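HOUSEHOLD RECORDS AND HOW TO READ THEM
Handout 2: Account books, inventories and other confessions

Revised 4 June 2022. Please throw away the February version, which had the Drosgate references in the wrong order and a paragraph printed twice.

What an account book is for

People kept accounts for the same reason they now keep receipts in a shoebox: a vague fear of being asked. The book was written for someone, even if that someone was only the writer in a worse mood at the end of the quarter. Before you use a single figure from it, work out who was expected to look. A steward's book expects the master. A widow's book often expects her brother-in-law, and is noticeably tidier for it.

The Flunstead household book, which we shall be using all term, has over 200 leaves in one main hand and a second hand that turns up whenever there is a dispute about candles. Nhung Giáp's transcription is the one to work from. It keeps the crossings-out, and you should read them. A sum struck through and replaced with a smaller one is worth more than a page of neat totals.

Ruling, columns and squares

Early books are mostly written straight across the page, with the sum left dangling at the end of the line like an afterthought. Ruled money columns come in slowly and not everywhere. Once there are columns, people feel obliged to fill them, so expect more entries of small value and more suspicious noughts. The Destham clerk ruled his pages months ahead and then ran out of things to buy.

Squared surfaces are another matter. A grid doesn't tell you which way to read it, and it suits measuring and plotting better than it suits a butcher's bill. When we plot prices in the second half of the term, we shall do it by hand, on squares, with a pencil. I know there is software. The software will draw you a handsome line through two unrelated commodities and say nothing. 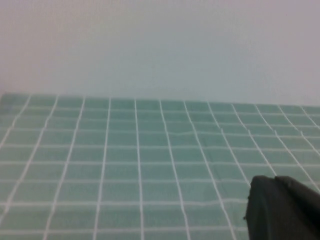

Probate inventories

An inventory is a list of what a dead person owned, made by neighbours who wanted to get home. They went from room to room, which is useful, and guessed, which is less so. Bear in mind:

1. Values are low. The appraisers had no reason to flatter the estate and several reasons not to.

2. "Other lumber" or "things forgotten" may cover anything from a broken stool to the contents of a whole loft. Don't build an argument on it. Aldana Benítez once tried, and has kindly let me use her essay as a warning.

3. Rooms without goods are often left out. A house with four rooms in its inventory may have had six.

4. Clothes go missing early. Daughters were quicker than appraisers.

The Alexiou index has 1,773 inventories, sorted by surname, then by parish, then by a principle I have not managed to work out. Khoa Thái has made a finding list by occupation and it will save you an afternoon.

For the seminar

Read the Flunstead entries for one quarter of your choosing, and one Destham inventory. Write a page on who you think was meant to read each of them. Carmela Ibarra's chapter on servants' wages is the best short thing on the subject; Nga Đàm's reply to it is ruder and nearly as good — read them in that order.

Essays go in the box outside room 230. The slot is narrow, so fold them.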